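Kitchen table sim, build gallery

Quick dump of where we've got to with Brerarow, our home build. Me (Clem Gilchrist) and Yhon Apaza, evenings mostly, his spare room and my laptop. All simulated so far, the real arm is a long way off and so is the money for it. Full write up later when theres time. Click for bigger.

Wrist view, mug and the red thing
Looking down past the gripper, black on black, needs a lighter material so we can see the joints. Four white hex pads on the one finger. Grey mug has no texture yet, plain matte, will do for now. Wood grain is too stretched, Yhon's job.

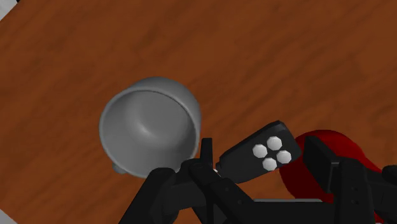

Whole table
Stood back from it a bit. Franka arm with its base in the near corner, gripper open and pointing down over the little black and white thing. Donut is far too big next to everything else, I scaled it by 200 and meant something smaller. Keeping the purple icing. Laptop, grey bowl, red pot with the lever on top, the thinking emoji at the far end. Window and clouds were Yhon's idea and cost us an evening.

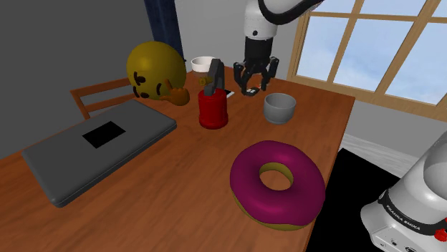 Next job is friction. Everything slides like it's on ice if you so much as nudge it, and turning the value up makes the mug judder on the spot. Tried 30 solver steps, then 46, bit better at 46 but my machine crawls. Yhon reckons the collision shapes are to blame, the handle especially, so he's redoing those from scratch in December.

After that, scripted grasps. Mug first, then the bowl, donut last as the hole confuses the grasp planner no end. Scene file is version 21 if you are following along, anything older has the table height wrong so please dont use it. Shout if the download is brokne again.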